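Datasets > Audio gear > Ploteck

Ploteck: used DJ and studio gear listings

Hi! Ploteck is a table of second-hand listings for controllers, mixers, audio interfaces and a few lonely turntables. I started it when I was hunting for a used four-channel mixer and got tired of keeping browser tabs open for weeks. It grew, friends asked for copies, and now it has a README.

The current release has 3295 listings covering 103 models. They come from two shops, Gustoswood and Zerouali, plus the notice board at the Saturday swap in Grinusau (I type those in by hand, so expect my spelling).

What's in a row

- item_id: my own number, never reused
- model: cleaned-up name, with no "RARE!!" or "L@@K"
- source: gustoswood, zerouali or swap
- price_asked: what the seller wanted, in whole dollars
- price_final: only filled in if the shop told me, so it's blank a lot
- grade: A to D, see further down
- box, psu, cables: yes, no or unknown
- notes: whatever the seller wrote, trimmed for length

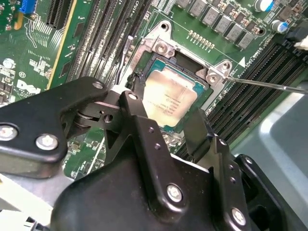

How I grade things

A is clean enough to give as a gift. B has scratches but everything works. C has one fault you can play around, like a dead cue button or a crossfader that bleeds a little. D is for parts. I only go by the text of the listing, so a seller who forgets to mention a crackly booth knob gets a better grade than they deserve. Sorry!

If a listing says "untested" I put it down as D, even when the price says otherwise. Some people disagree with me on this and that's fine – filter on the notes column and regrade them yourself.

Loading it

It's one CSV, comma separated, UTF-8, header on the first line. Opens in any spreadsheet. If your program turns model names into dates (mine does this to a couple of the smaller mixers), import the column as text.

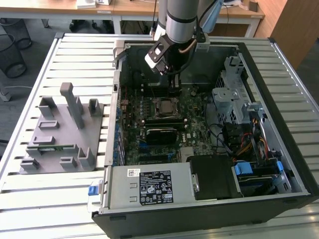
Can I use the prices to work out what my own controller is worth?

You can get a decent ballpark for the popular models. Look for the same grade with the power supply included, and use price_final where there is one. For anything with only a handful of rows I wouldn't trust the average at all.

Known problems

- Bundles. A pair of decks sold with a mixer is one row under the mixer's name, and the price is for the lot. Search the notes for "bundle".
- Zerouali relists unsold stock under a new number. I merge the ones I spot, but some 50 are probably still doubled up.
- Mark 1 and mark 2 versions get mixed up by sellers all the time. If the notes didn't settle it, I left the version off.
- Swap rows stop in April. I'll pick them up again when I've got my Saturdays back.
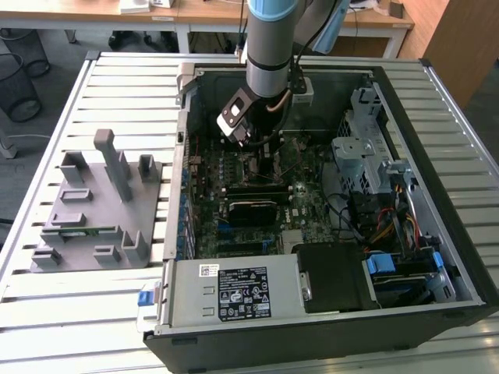

Arm over the open tower, side panel removed.

Changes in version 3

Split "accessories" into box, psu and cables. Dropped headphones completely (too many, too boring). Fixed a batch of audio interfaces that had the asking price and final price swapped. Mohcine Naciri found that one and sent me a corrected file the same evening – thank you, Mohcine!
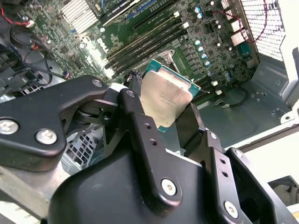
Processor in the gripper, above the green Dell motherboard.

Using and sharing

Do what you like with it, just say where you got it. Please don't contact the sellers in the notes column, most of that stuff is long gone. If you spot a wrong model name, send me the item_id and what it should be. Whole spreadsheets of fixes are welcome too, as long as you keep the columns in the same order.

Contact | © Ploteck | Back to top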